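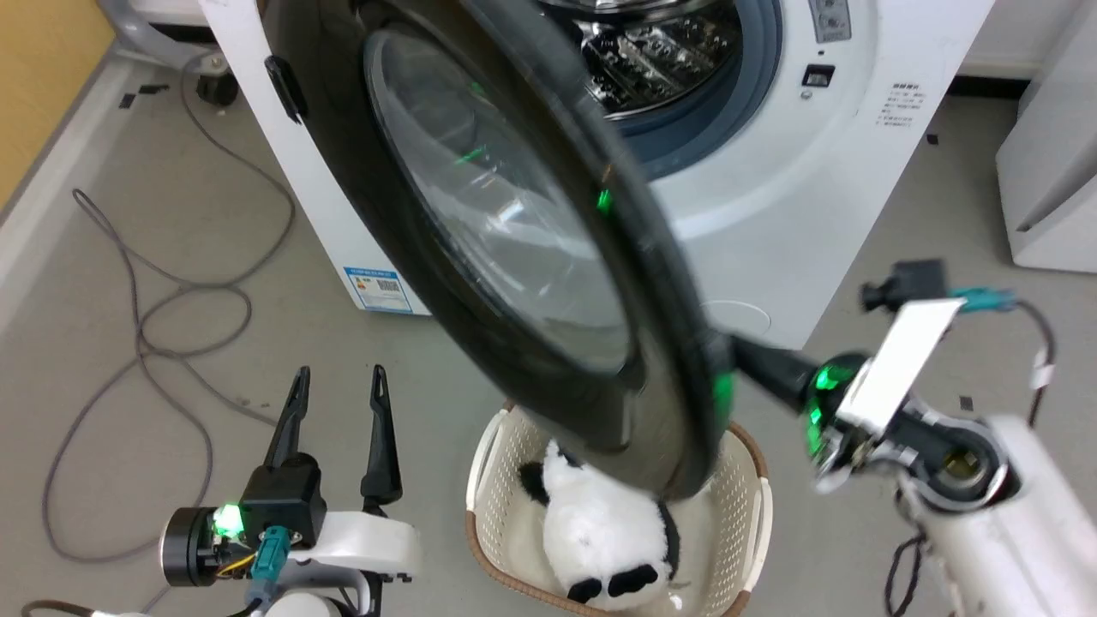

How to clean a front-loading washing machine (and stop the towels smelling)

I put this off for months. The towels came out of the wash looking perfectly nice, and then the second anyone dried their hands on one you got that whiff of old pond. I blamed the detergent, then the airing cupboard, then my son's football kit, and in the end my neighbour Lorraine Mottram stuck her head near the drum and said, "It's your seal, love." She was right! So one wet morning in November I did the whole machine from top to bottom, and I've kept it up ever since.

It takes me most of a morning, but a good chunk of that is the machine running while you drink tea.

What you'll need

An old towel and a shallow baking tray
Two or three microfibre cloths
An old toothbrush
Washing-up liquid
Bicarbonate of soda
White vinegar, 500 ml
Rubber gloves

Before you start

Switch the machine off at the wall. If you've just done a hot wash, leave it to cool. Then open the door as far as the hinge lets it go, because you'll be leaning in and out and a half-open door will catch you right on the elbow (ask me how I know).

Step 1: The rubber seal

Start with the seal, as that's where the worst of it lives. Put your gloves on, pull the fold back gently with your fingers and work your way round from the top. The bottom is where everything collects. I found a hair grip, a 2p and something that had once been a tissue.

Wipe out the loose muck with a damp cloth first. Then mix a squirt of washing-up liquid into a bowl of warm water and go round again with the toothbrush, getting right into the fold. Don't yank it about - if the rubber tears you'll have a leak, and a new seal is a fiddly job. Black spots that won't shift can have a cloth soaked in the soapy water tucked over them for half an hour, then another scrub. Mine faded a lot but a few are still there and I've made my peace with them.

Dry it all with a clean cloth, fold included.

Step 2: The door

The glass bulges inwards on most front loaders, so it gets a greasy film of detergent on the drum side that you stop noticing. Warm soapy water, wipe, rinse the cloth, wipe again. Do the rim around the glass too, and the bit by the catch where fluff gathers. Glossy black plastic shows every smear, so buff it with a dry microfibre cloth and never use anything scratchy on it.

Step 3: The drawer

Most drawers come right out if you press the little tab at the back and pull. Soak it in the sink in hot water while you get on with the filter. Scrub the slot it came out of as well, especially the roof of it, where the water comes down. Mine was revolting up there.

Step 4: The filter

Usually it's behind a small flap low down on the front, but have a look in your manual. Spread out the towel, slide the baking tray up close and unscrew the filter slowly. Water will come out. More than you think! Tighten it, empty the tray, loosen it, and carry on like that until it stops. Pick off the fluff, rinse it under the tap and screw it back in firmly.

Step 5: The empty wash

Plug back in, drawer back in. Sprinkle a few spoonfuls of bicarb straight into the drum and run the hottest cotton cycle with nothing in it. When that's finished, wipe the drum round with a cloth dampened with the vinegar, and rinse it with a short cold cycle. I don't pour vinegar in every week as some people do, as it isn't kind to rubber over time, and do check what your maker says about it. Never mix it with bleach.

Keeping it nice

Leave the door ajar after every wash, unless you've got toddlers or a cat who likes a snooze in there. Wipe the fold of the seal when you take out the last load. Use a bit less detergent than you're tempted to. I do the filter every couple of months and the hot empty wash once a month, usually when I'm changing the beds.

The towels needed two goes through on hot before the smell went completely, so don't give up after the first one.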